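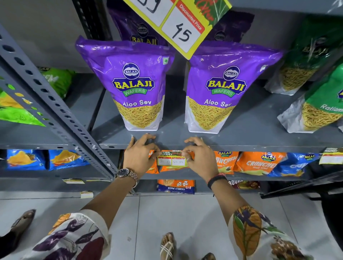

Paper price labels on metal shelving, and how to make them stay put. We run a small grocery and the snack bay is the worst for it. The labels are printed with our SUPER MARKET heading and the prices go in by hand, so they need swapping whenever an offer changes. The one under the purple Aloo Sev packets, with 60 Rs in the right-hand box, goes straight onto the lip of the shelf, and it takes two hands to get it straight. We use ordinary clear tape. By the end of the week a good few have curled at one end or dropped behind the bottom shelf, and customers come to the till asking what things cost. The yellow cards we hang from the shelf above have their own trouble, they swing round and end up crooked.

I have two things to ask. What should I stick them on with, so that they hold but still come off without leaving a mess? And how do other shops make it clear which product a label belongs to? With packets above the lip and packets below it, people read the price for the wrong one. It happens most with the Crunchem and the Ratlami Sev.

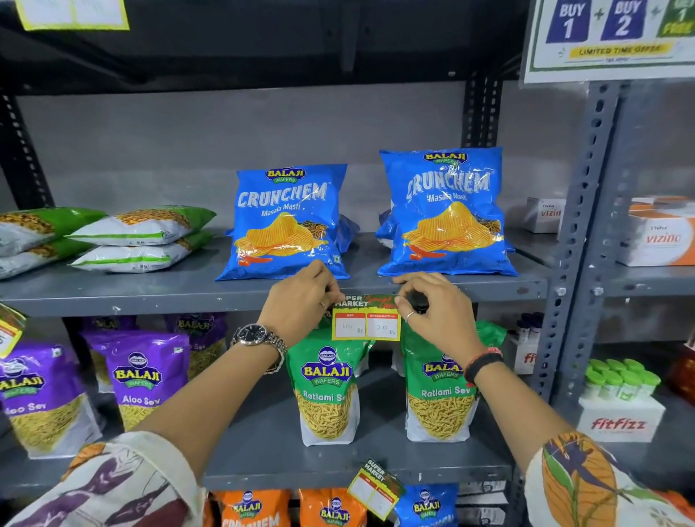
Crunchem Masala Masti over the label, Ratlami Sev under it. MRP 40 Rs, discounted price 20 Rs.

The shelves are plain metal with no plastic channel on the front. I don't want to replace the whole lot.

Consuelo Paredes

Ivis

Get clip-on or stick-on ticket strip. It's a long plastic channel with a clear front, and the paper slides in from the end or drops in at the top. Any shopfitting supplier will have it and most sell it in lengths of 1000 mm, which you cut down with a small saw or strong scissors. Measure the depth of your shelf lip before you order. If the strip is deeper than the lip it hangs down over the tops of the packets below and gets knocked off by the first person who reaches in.

If your lip is flat, the stick-on kind is fine. Wipe the metal with surgical spirit first and let it dry. Shop shelves pick up a film of oil and dust from being handled, more so near fried snacks, and your tape is probably sticking to that and not to the shelf. Press the strip down along the whole length and leave it overnight before you put any labels in.

You then stop taping altogether. Changing a price takes seconds and the labels last longer too — ours get reused on the back.

For the second part, write the product name on the label. Your layout has a heading and two price boxes and I can't see where the name goes. Even "Crunchem" in pen along the top would do it. Add the pack weight if you stock the same thing in more than one size.

Milstead 8

Blu tack

Fiore

I'd agree with the ticket strip, but if you need something for tomorrow, buy magnetic tape on a roll. Cut 2 pieces for each label, one for each end, and stick them to the back. They slide along when you move the stock and there's nothing to peel off afterwards. Check that a fridge magnet holds on your shelves before buying any, as some shelving won't take one.

On which product the label is for, pick a rule and keep to it through the whole shop. The usual one is that the label on the lip is for whatever stands on that shelf, so it refers to the goods above it. Customers learn it quickly if it never changes. Put the label under the left-hand edge of the product and it also marks where that product starts, which helps whoever fills the shelf.

The hanging cards want fixing at both top corners. One fixing in the middle will always let them turn. I gave up on them in our place and only use them at the ends of aisles now.

Consuelo Paredes

Thank you. I tried a fridge magnet and it holds, so I'll do the snack bay with magnetic tape and price up the strip for the rest. Ivis, the lip is flat. There is room for a name if I write small — I'll get the next lot printed with a line for it.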